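Cotasley Small Farm Course
Handout 4: Skirting and Weighing a Llama Fleece
20 June 2020

Welcome back! Last session was all toenails and halters, so I promised you something you can do standing up in the shade. Bring an apron, and please don't wear fleece yourself (it picks up everything and you'll be pulling bits off it until July).

What skirting is

Skirting means taking off the parts of a fleece you wouldn't want to spin – belly, lower leg, anything matted or full of burrs. What's left is mostly the blanket, from the back and sides, plus whatever neck is good enough to keep. I keep blanket and neck in separate bags because the neck is usually shorter and it makes lumpy yarn if the two get mixed.

Our practice fleece comes from Shin, the brown gelding from Penix who stood so nicely for us last time. He's a bit of a roller, so expect hay.

Before you start

Weigh the fleece in its bag, then weigh the empty bag and subtract. I know, I know, everybody wants to skip that second part. Write the number on the card right away. Shin's raw fleece came in at 3686 grams.

Lay it out on the Trondeck table with the cut side down. The mesh lets the dust and second cuts fall through, so give it a good shake before you pick at anything. Second cuts are the tiny short pieces you get when the shears pass over the same place twice, and they turn into pills later on in a sweater. 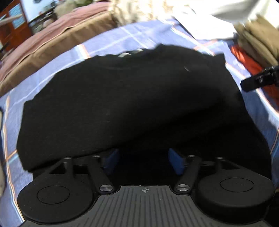
Working around the edge

Start at the britch end and go clockwise. Pull a lock, hold it by both ends close to your ear and give it a sharp tug. A clean ping is good. If it crackles or breaks, set it aside and test another lock from the same spot before you throw the whole section out.

Then feel for guard hair, the coarse, straight stuff that sticks up past the soft undercoat. Some is normal in a llama. I pull the worst by hand and leave the rest for the dehairer. When I'd been all the way around Shin's fleece, it weighed 3263 grams, so 423 grams went to the garden as mulch.

Tumbling a sample

Take a small bag of blanket and run it in the tumbler for ten minutes, then weigh it again. My sample went in at 740 grams and came out at 700. If yours drops a lot more than that, your animal has a favorite dust bath and you'll want to tumble the lot before it goes to the mill. 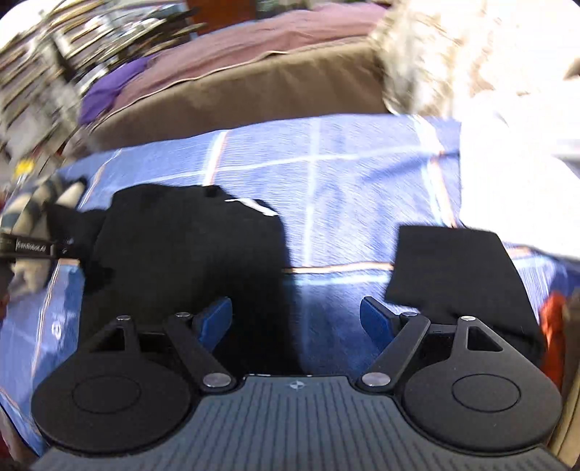 Fig. 2. Left and right arms with their silver pivot caps.

For next time

Fill in your card with raw weight, skirted weight, and the sample before and after. Tape three locks to the back – shoulder, mid-side and hip – with the tip ends all pointing the same way. We'll use them to talk about staple length. Bring a ruler!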